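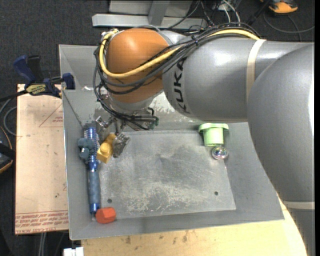
# Dirkulard fan posts and album notes

A text collection put together from the Pustgate fan board, covering talk about the singer Dirkulard and mainly the albums *Prata* and *Skarkero*. It has 1000 posts in one table and a smaller table of release notes. Horațiu Iordache exported the posts and Noel Dela Peña did the cleanup and the song title matching.

Last export: 31/08/2024

## Files

| File | Contents |
|---|---|
| `posts.csv` | one row per post |
| `releases.csv` | albums, singles and live versions |
| `titles_map.csv` | nicknames and misspellings mapped to song titles |
| `CHANGES.md` | what was fixed and when |

Files are UTF-8 and comma separated. Line breaks inside a post are kept, so open `posts.csv` with a real CSV reader. Splitting on newlines will give you broken rows.

## Fields in `posts.csv`

- `post_id`: our own ID, not the board's
- `thread`: thread title as typed, including caps and exclamation marks
- `month`: month and year only
- `album`: `prata`, `skarkero`, `other` or blank
- `kind`: `news`, `review`, `concert`, `birthday`, `translation`, `chat`
- `text`: the post
- `translated`: `yes` if the poster was translating an interview or lyric

`album` is filled in by hand. If a post talks about both albums, it gets whichever one comes up first. We argued over this and may switch to a list later.

## How posts were picked

We took public threads only. Members' area threads and private messages were never exported. Posts made up only of smileys or a single quoted line were dropped. So were posts that pasted full lyrics, and most of those came from the *Prata* threads.

Usernames are gone from every field. Where a post addresses another member by name, the name is replaced with `[member]`. Dirkulard's name and the names of the touring band are left in.

In May the board asked members whether they wanted to opt out. The posts of 11 members were removed after that.

## Known problems

- Around 200 posts have no `kind`. They are mostly from the old concert threads, which drift from ticket prices to hats to somebody's exam results.
- The song "Second Platform" has 6 nicknames in the map, and one of them is also the nickname of a B-side. Check the album column before you count anything.
- Translations are by fans and have not been checked against the original interviews. Some are guesses, and the posters usually say so.
- Setlists in `concert` posts were typed from memory. Two people at the same show often disagree on the encore.
- Album birthday posts are overrepresented. People come back for those and don't post the rest of the year.

## Use

Free for hobby and classroom use. Please don't repost whole threads on other sites, and don't try to match posts back to members.

If you were on the board and want something taken out, write to Horațiu through the Pustgate contact form with the thread title and the month. For wrong song titles, write to Noel the same way.

## To do

- [ ] add the radio session threads
- [ ] fill in missing `kind` values
- [x] fix accents in `releases.csv`
- [ ] decide what to do with the *Skarkero* demo rumors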